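From: Samer Farah
To: matdale-print
Date: December 9, 2020
Subject: Re: Enamel signs, second run

Brynhildur Hedegaard wrote:

> The Himix proofs are in. The red on the railway design looks flat to me next to the paper poster. Do we order 200 as planned, or wait for a new screen? Also, are the tin trays still on the list for April?

I compared the proofs with the Grarkley scans last night. The red is flat because the file was converted twice. Nizar Bitar has the original scan and can export it again. A new screen costs the same either way, so I would wait.

Order quantities as I have them:

- Enamel signs, railway design: 200, on hold until the new proof.
- Postcards, mixed designs: 3,000. Paper stock is unchanged.
- Tin trays: 80, in 2 designs. Still planned for April.
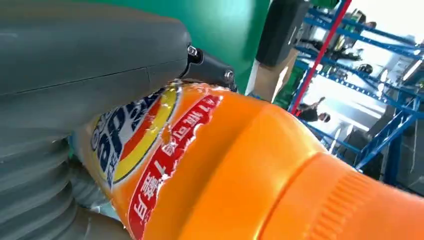
## Open points

1. The border on the soap design is cropped too close to the mounting holes. Murray, please move the holes, not the border – the lettering has no room to shrink.
2. The back stamp must say "reproduction" on every metal item. The first run of signs had it on the carton only.
3. Yevhen still needs the carton sizes for the trays before he can quote freight.

Corrections to the list, please, and not to me alone.

Samer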